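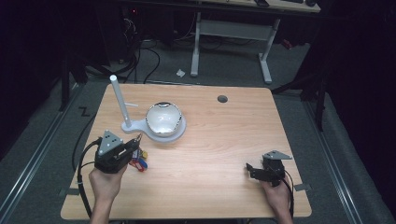 Keeping a Small Table Clear (Mostly)

My kitchen table in the Penddale house was where everything landed, and I mean everything: mail, keys, half a pack of gum, the good scissors. I tried a basket, but a basket just fills up and then you have a full basket on a messy table. What finally helped was a plain bowl, a shallow one, so you can see right to the bottom of it. Keys go in there when you walk through the door and nothing else does, no coins, no receipts!

Put colored tags on the keys while you're at it. My neighbor Dolores Tillman does hers by door, and she can find the shed key in the dark of a January morning (well, nearly dark).

For wiping down a wood-look top, I mix 2 teaspoons of white vinegar into a quart of warm water, wring the cloth out hard and go with the grain. If there's a sticky ring, lay the damp cloth over it for a minute before you rub. Please don't go at it with a scouring pad, I dulled a whole corner of my mother's table that way and she still brings it up.

Real wood is another matter. Sand a white ring very lightly with 400 grit, then rub in a little oil and leave it overnight.

Next Wednesday I'll get to the junk drawer.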